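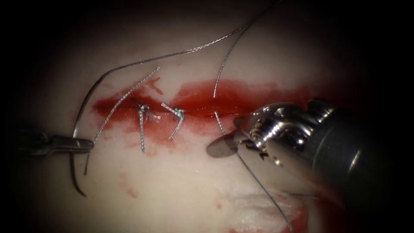

How often should the tissue pad be replaced?
Replace it after 16 closed incisions, or sooner if a stitch pulls through the edge of the cut.

Section 6. Suturing on the Flavix practice pad

1. Wipe the pad with a damp cloth and let it dry.
2. Place the pad in the tray with the smooth side up. Press the corners down until they hold.
3. Cut one straight incision. Do not cut through the backing layer.
4. Apply simulated blood along the cut with the dropper. Do not fill the cut to overflowing.
5. Pass the needle through both edges at equal depth.
6. Tie the knot and trim the tails before starting the next stitch.

CAUTION: Simulated blood stains cloth and unsealed surfaces. Wear gloves. 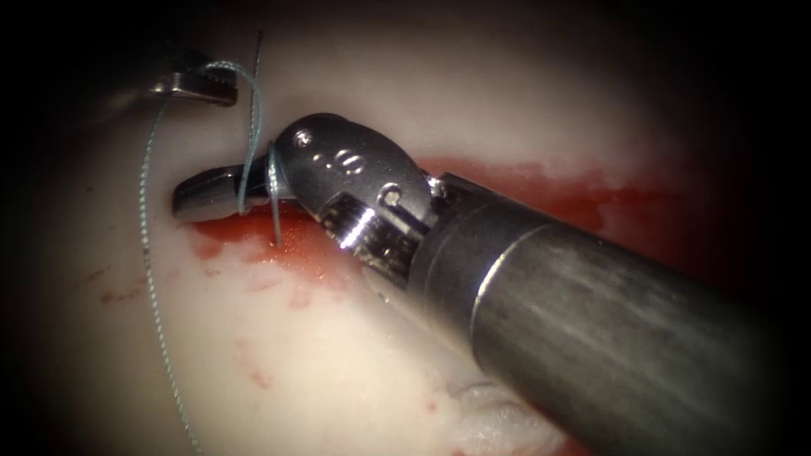
Thread color is a matter of local supply, and the pad accepts any standard practice suture. Choose a thread that stands out from both the pad and the simulated blood. Blue-green thread, looped across the pale surface next to the red smear, meets this requirement. Keep slack thread clear of the jaws when taking up a new grip.

NOTE: Blood that has spread into a thin film should be blotted, not rubbed. Rubbing dulls the surface.

7. When finished, remove all thread and rinse the pad in cold water.
8. Store the pad flat in its sleeve. Do not fold.

Refill blood is supplied in 700 ml and 900 ml bottles.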